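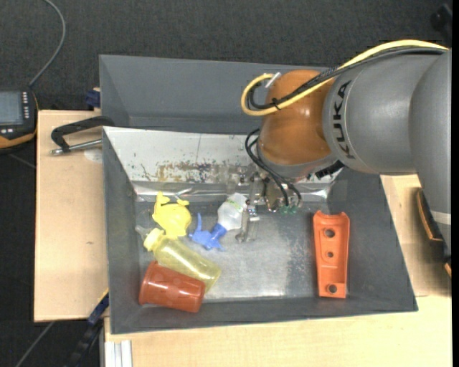 2024-03-16, bin cell

Found it! The random stops on the Pesum job are the yellow cable, and I'm ridiculously pleased.

Background for Ingrid: the arm has been dropping out mid-pick since the move to the new bin. Fault log had 78 stops in 2,113 picks, all logged as "gripper comm lost". I swapped the gripper board, no change. Dariusz swapped the power supply, no change either (sorry, Dariusz, that was a long evening).

Today I sorted the log by wrist angle, and wow, what a plot. Nearly every stop sits past 60 degrees on the wrist, reaching for parts at the back wall. So I jogged over there at low speed with the pendant and wiggled things by hand, drives off between moves. Pull on the yellow loop where it comes round the orange joint and the link drops. Let go, it comes back. Did it over and over just to enjoy it.

The loop looks generous but the slack is on the wrong side of the last tie, so the plug takes the load when the wrist turns. The green connectors hang free under the gripper too, and I don't like that so close to the back slope. One snag on a bracket and we lose the tool with a part in it.

Cell is locked out until both are fixed. To do:
- new cable from Stosasdale, longer tail
- strain relief before the plug
- clip for the green connectors
- rerun the back wall picks at low speed, same mixed parts, orange bracket included

Dariusz, please don't clear the log, I want the before and after!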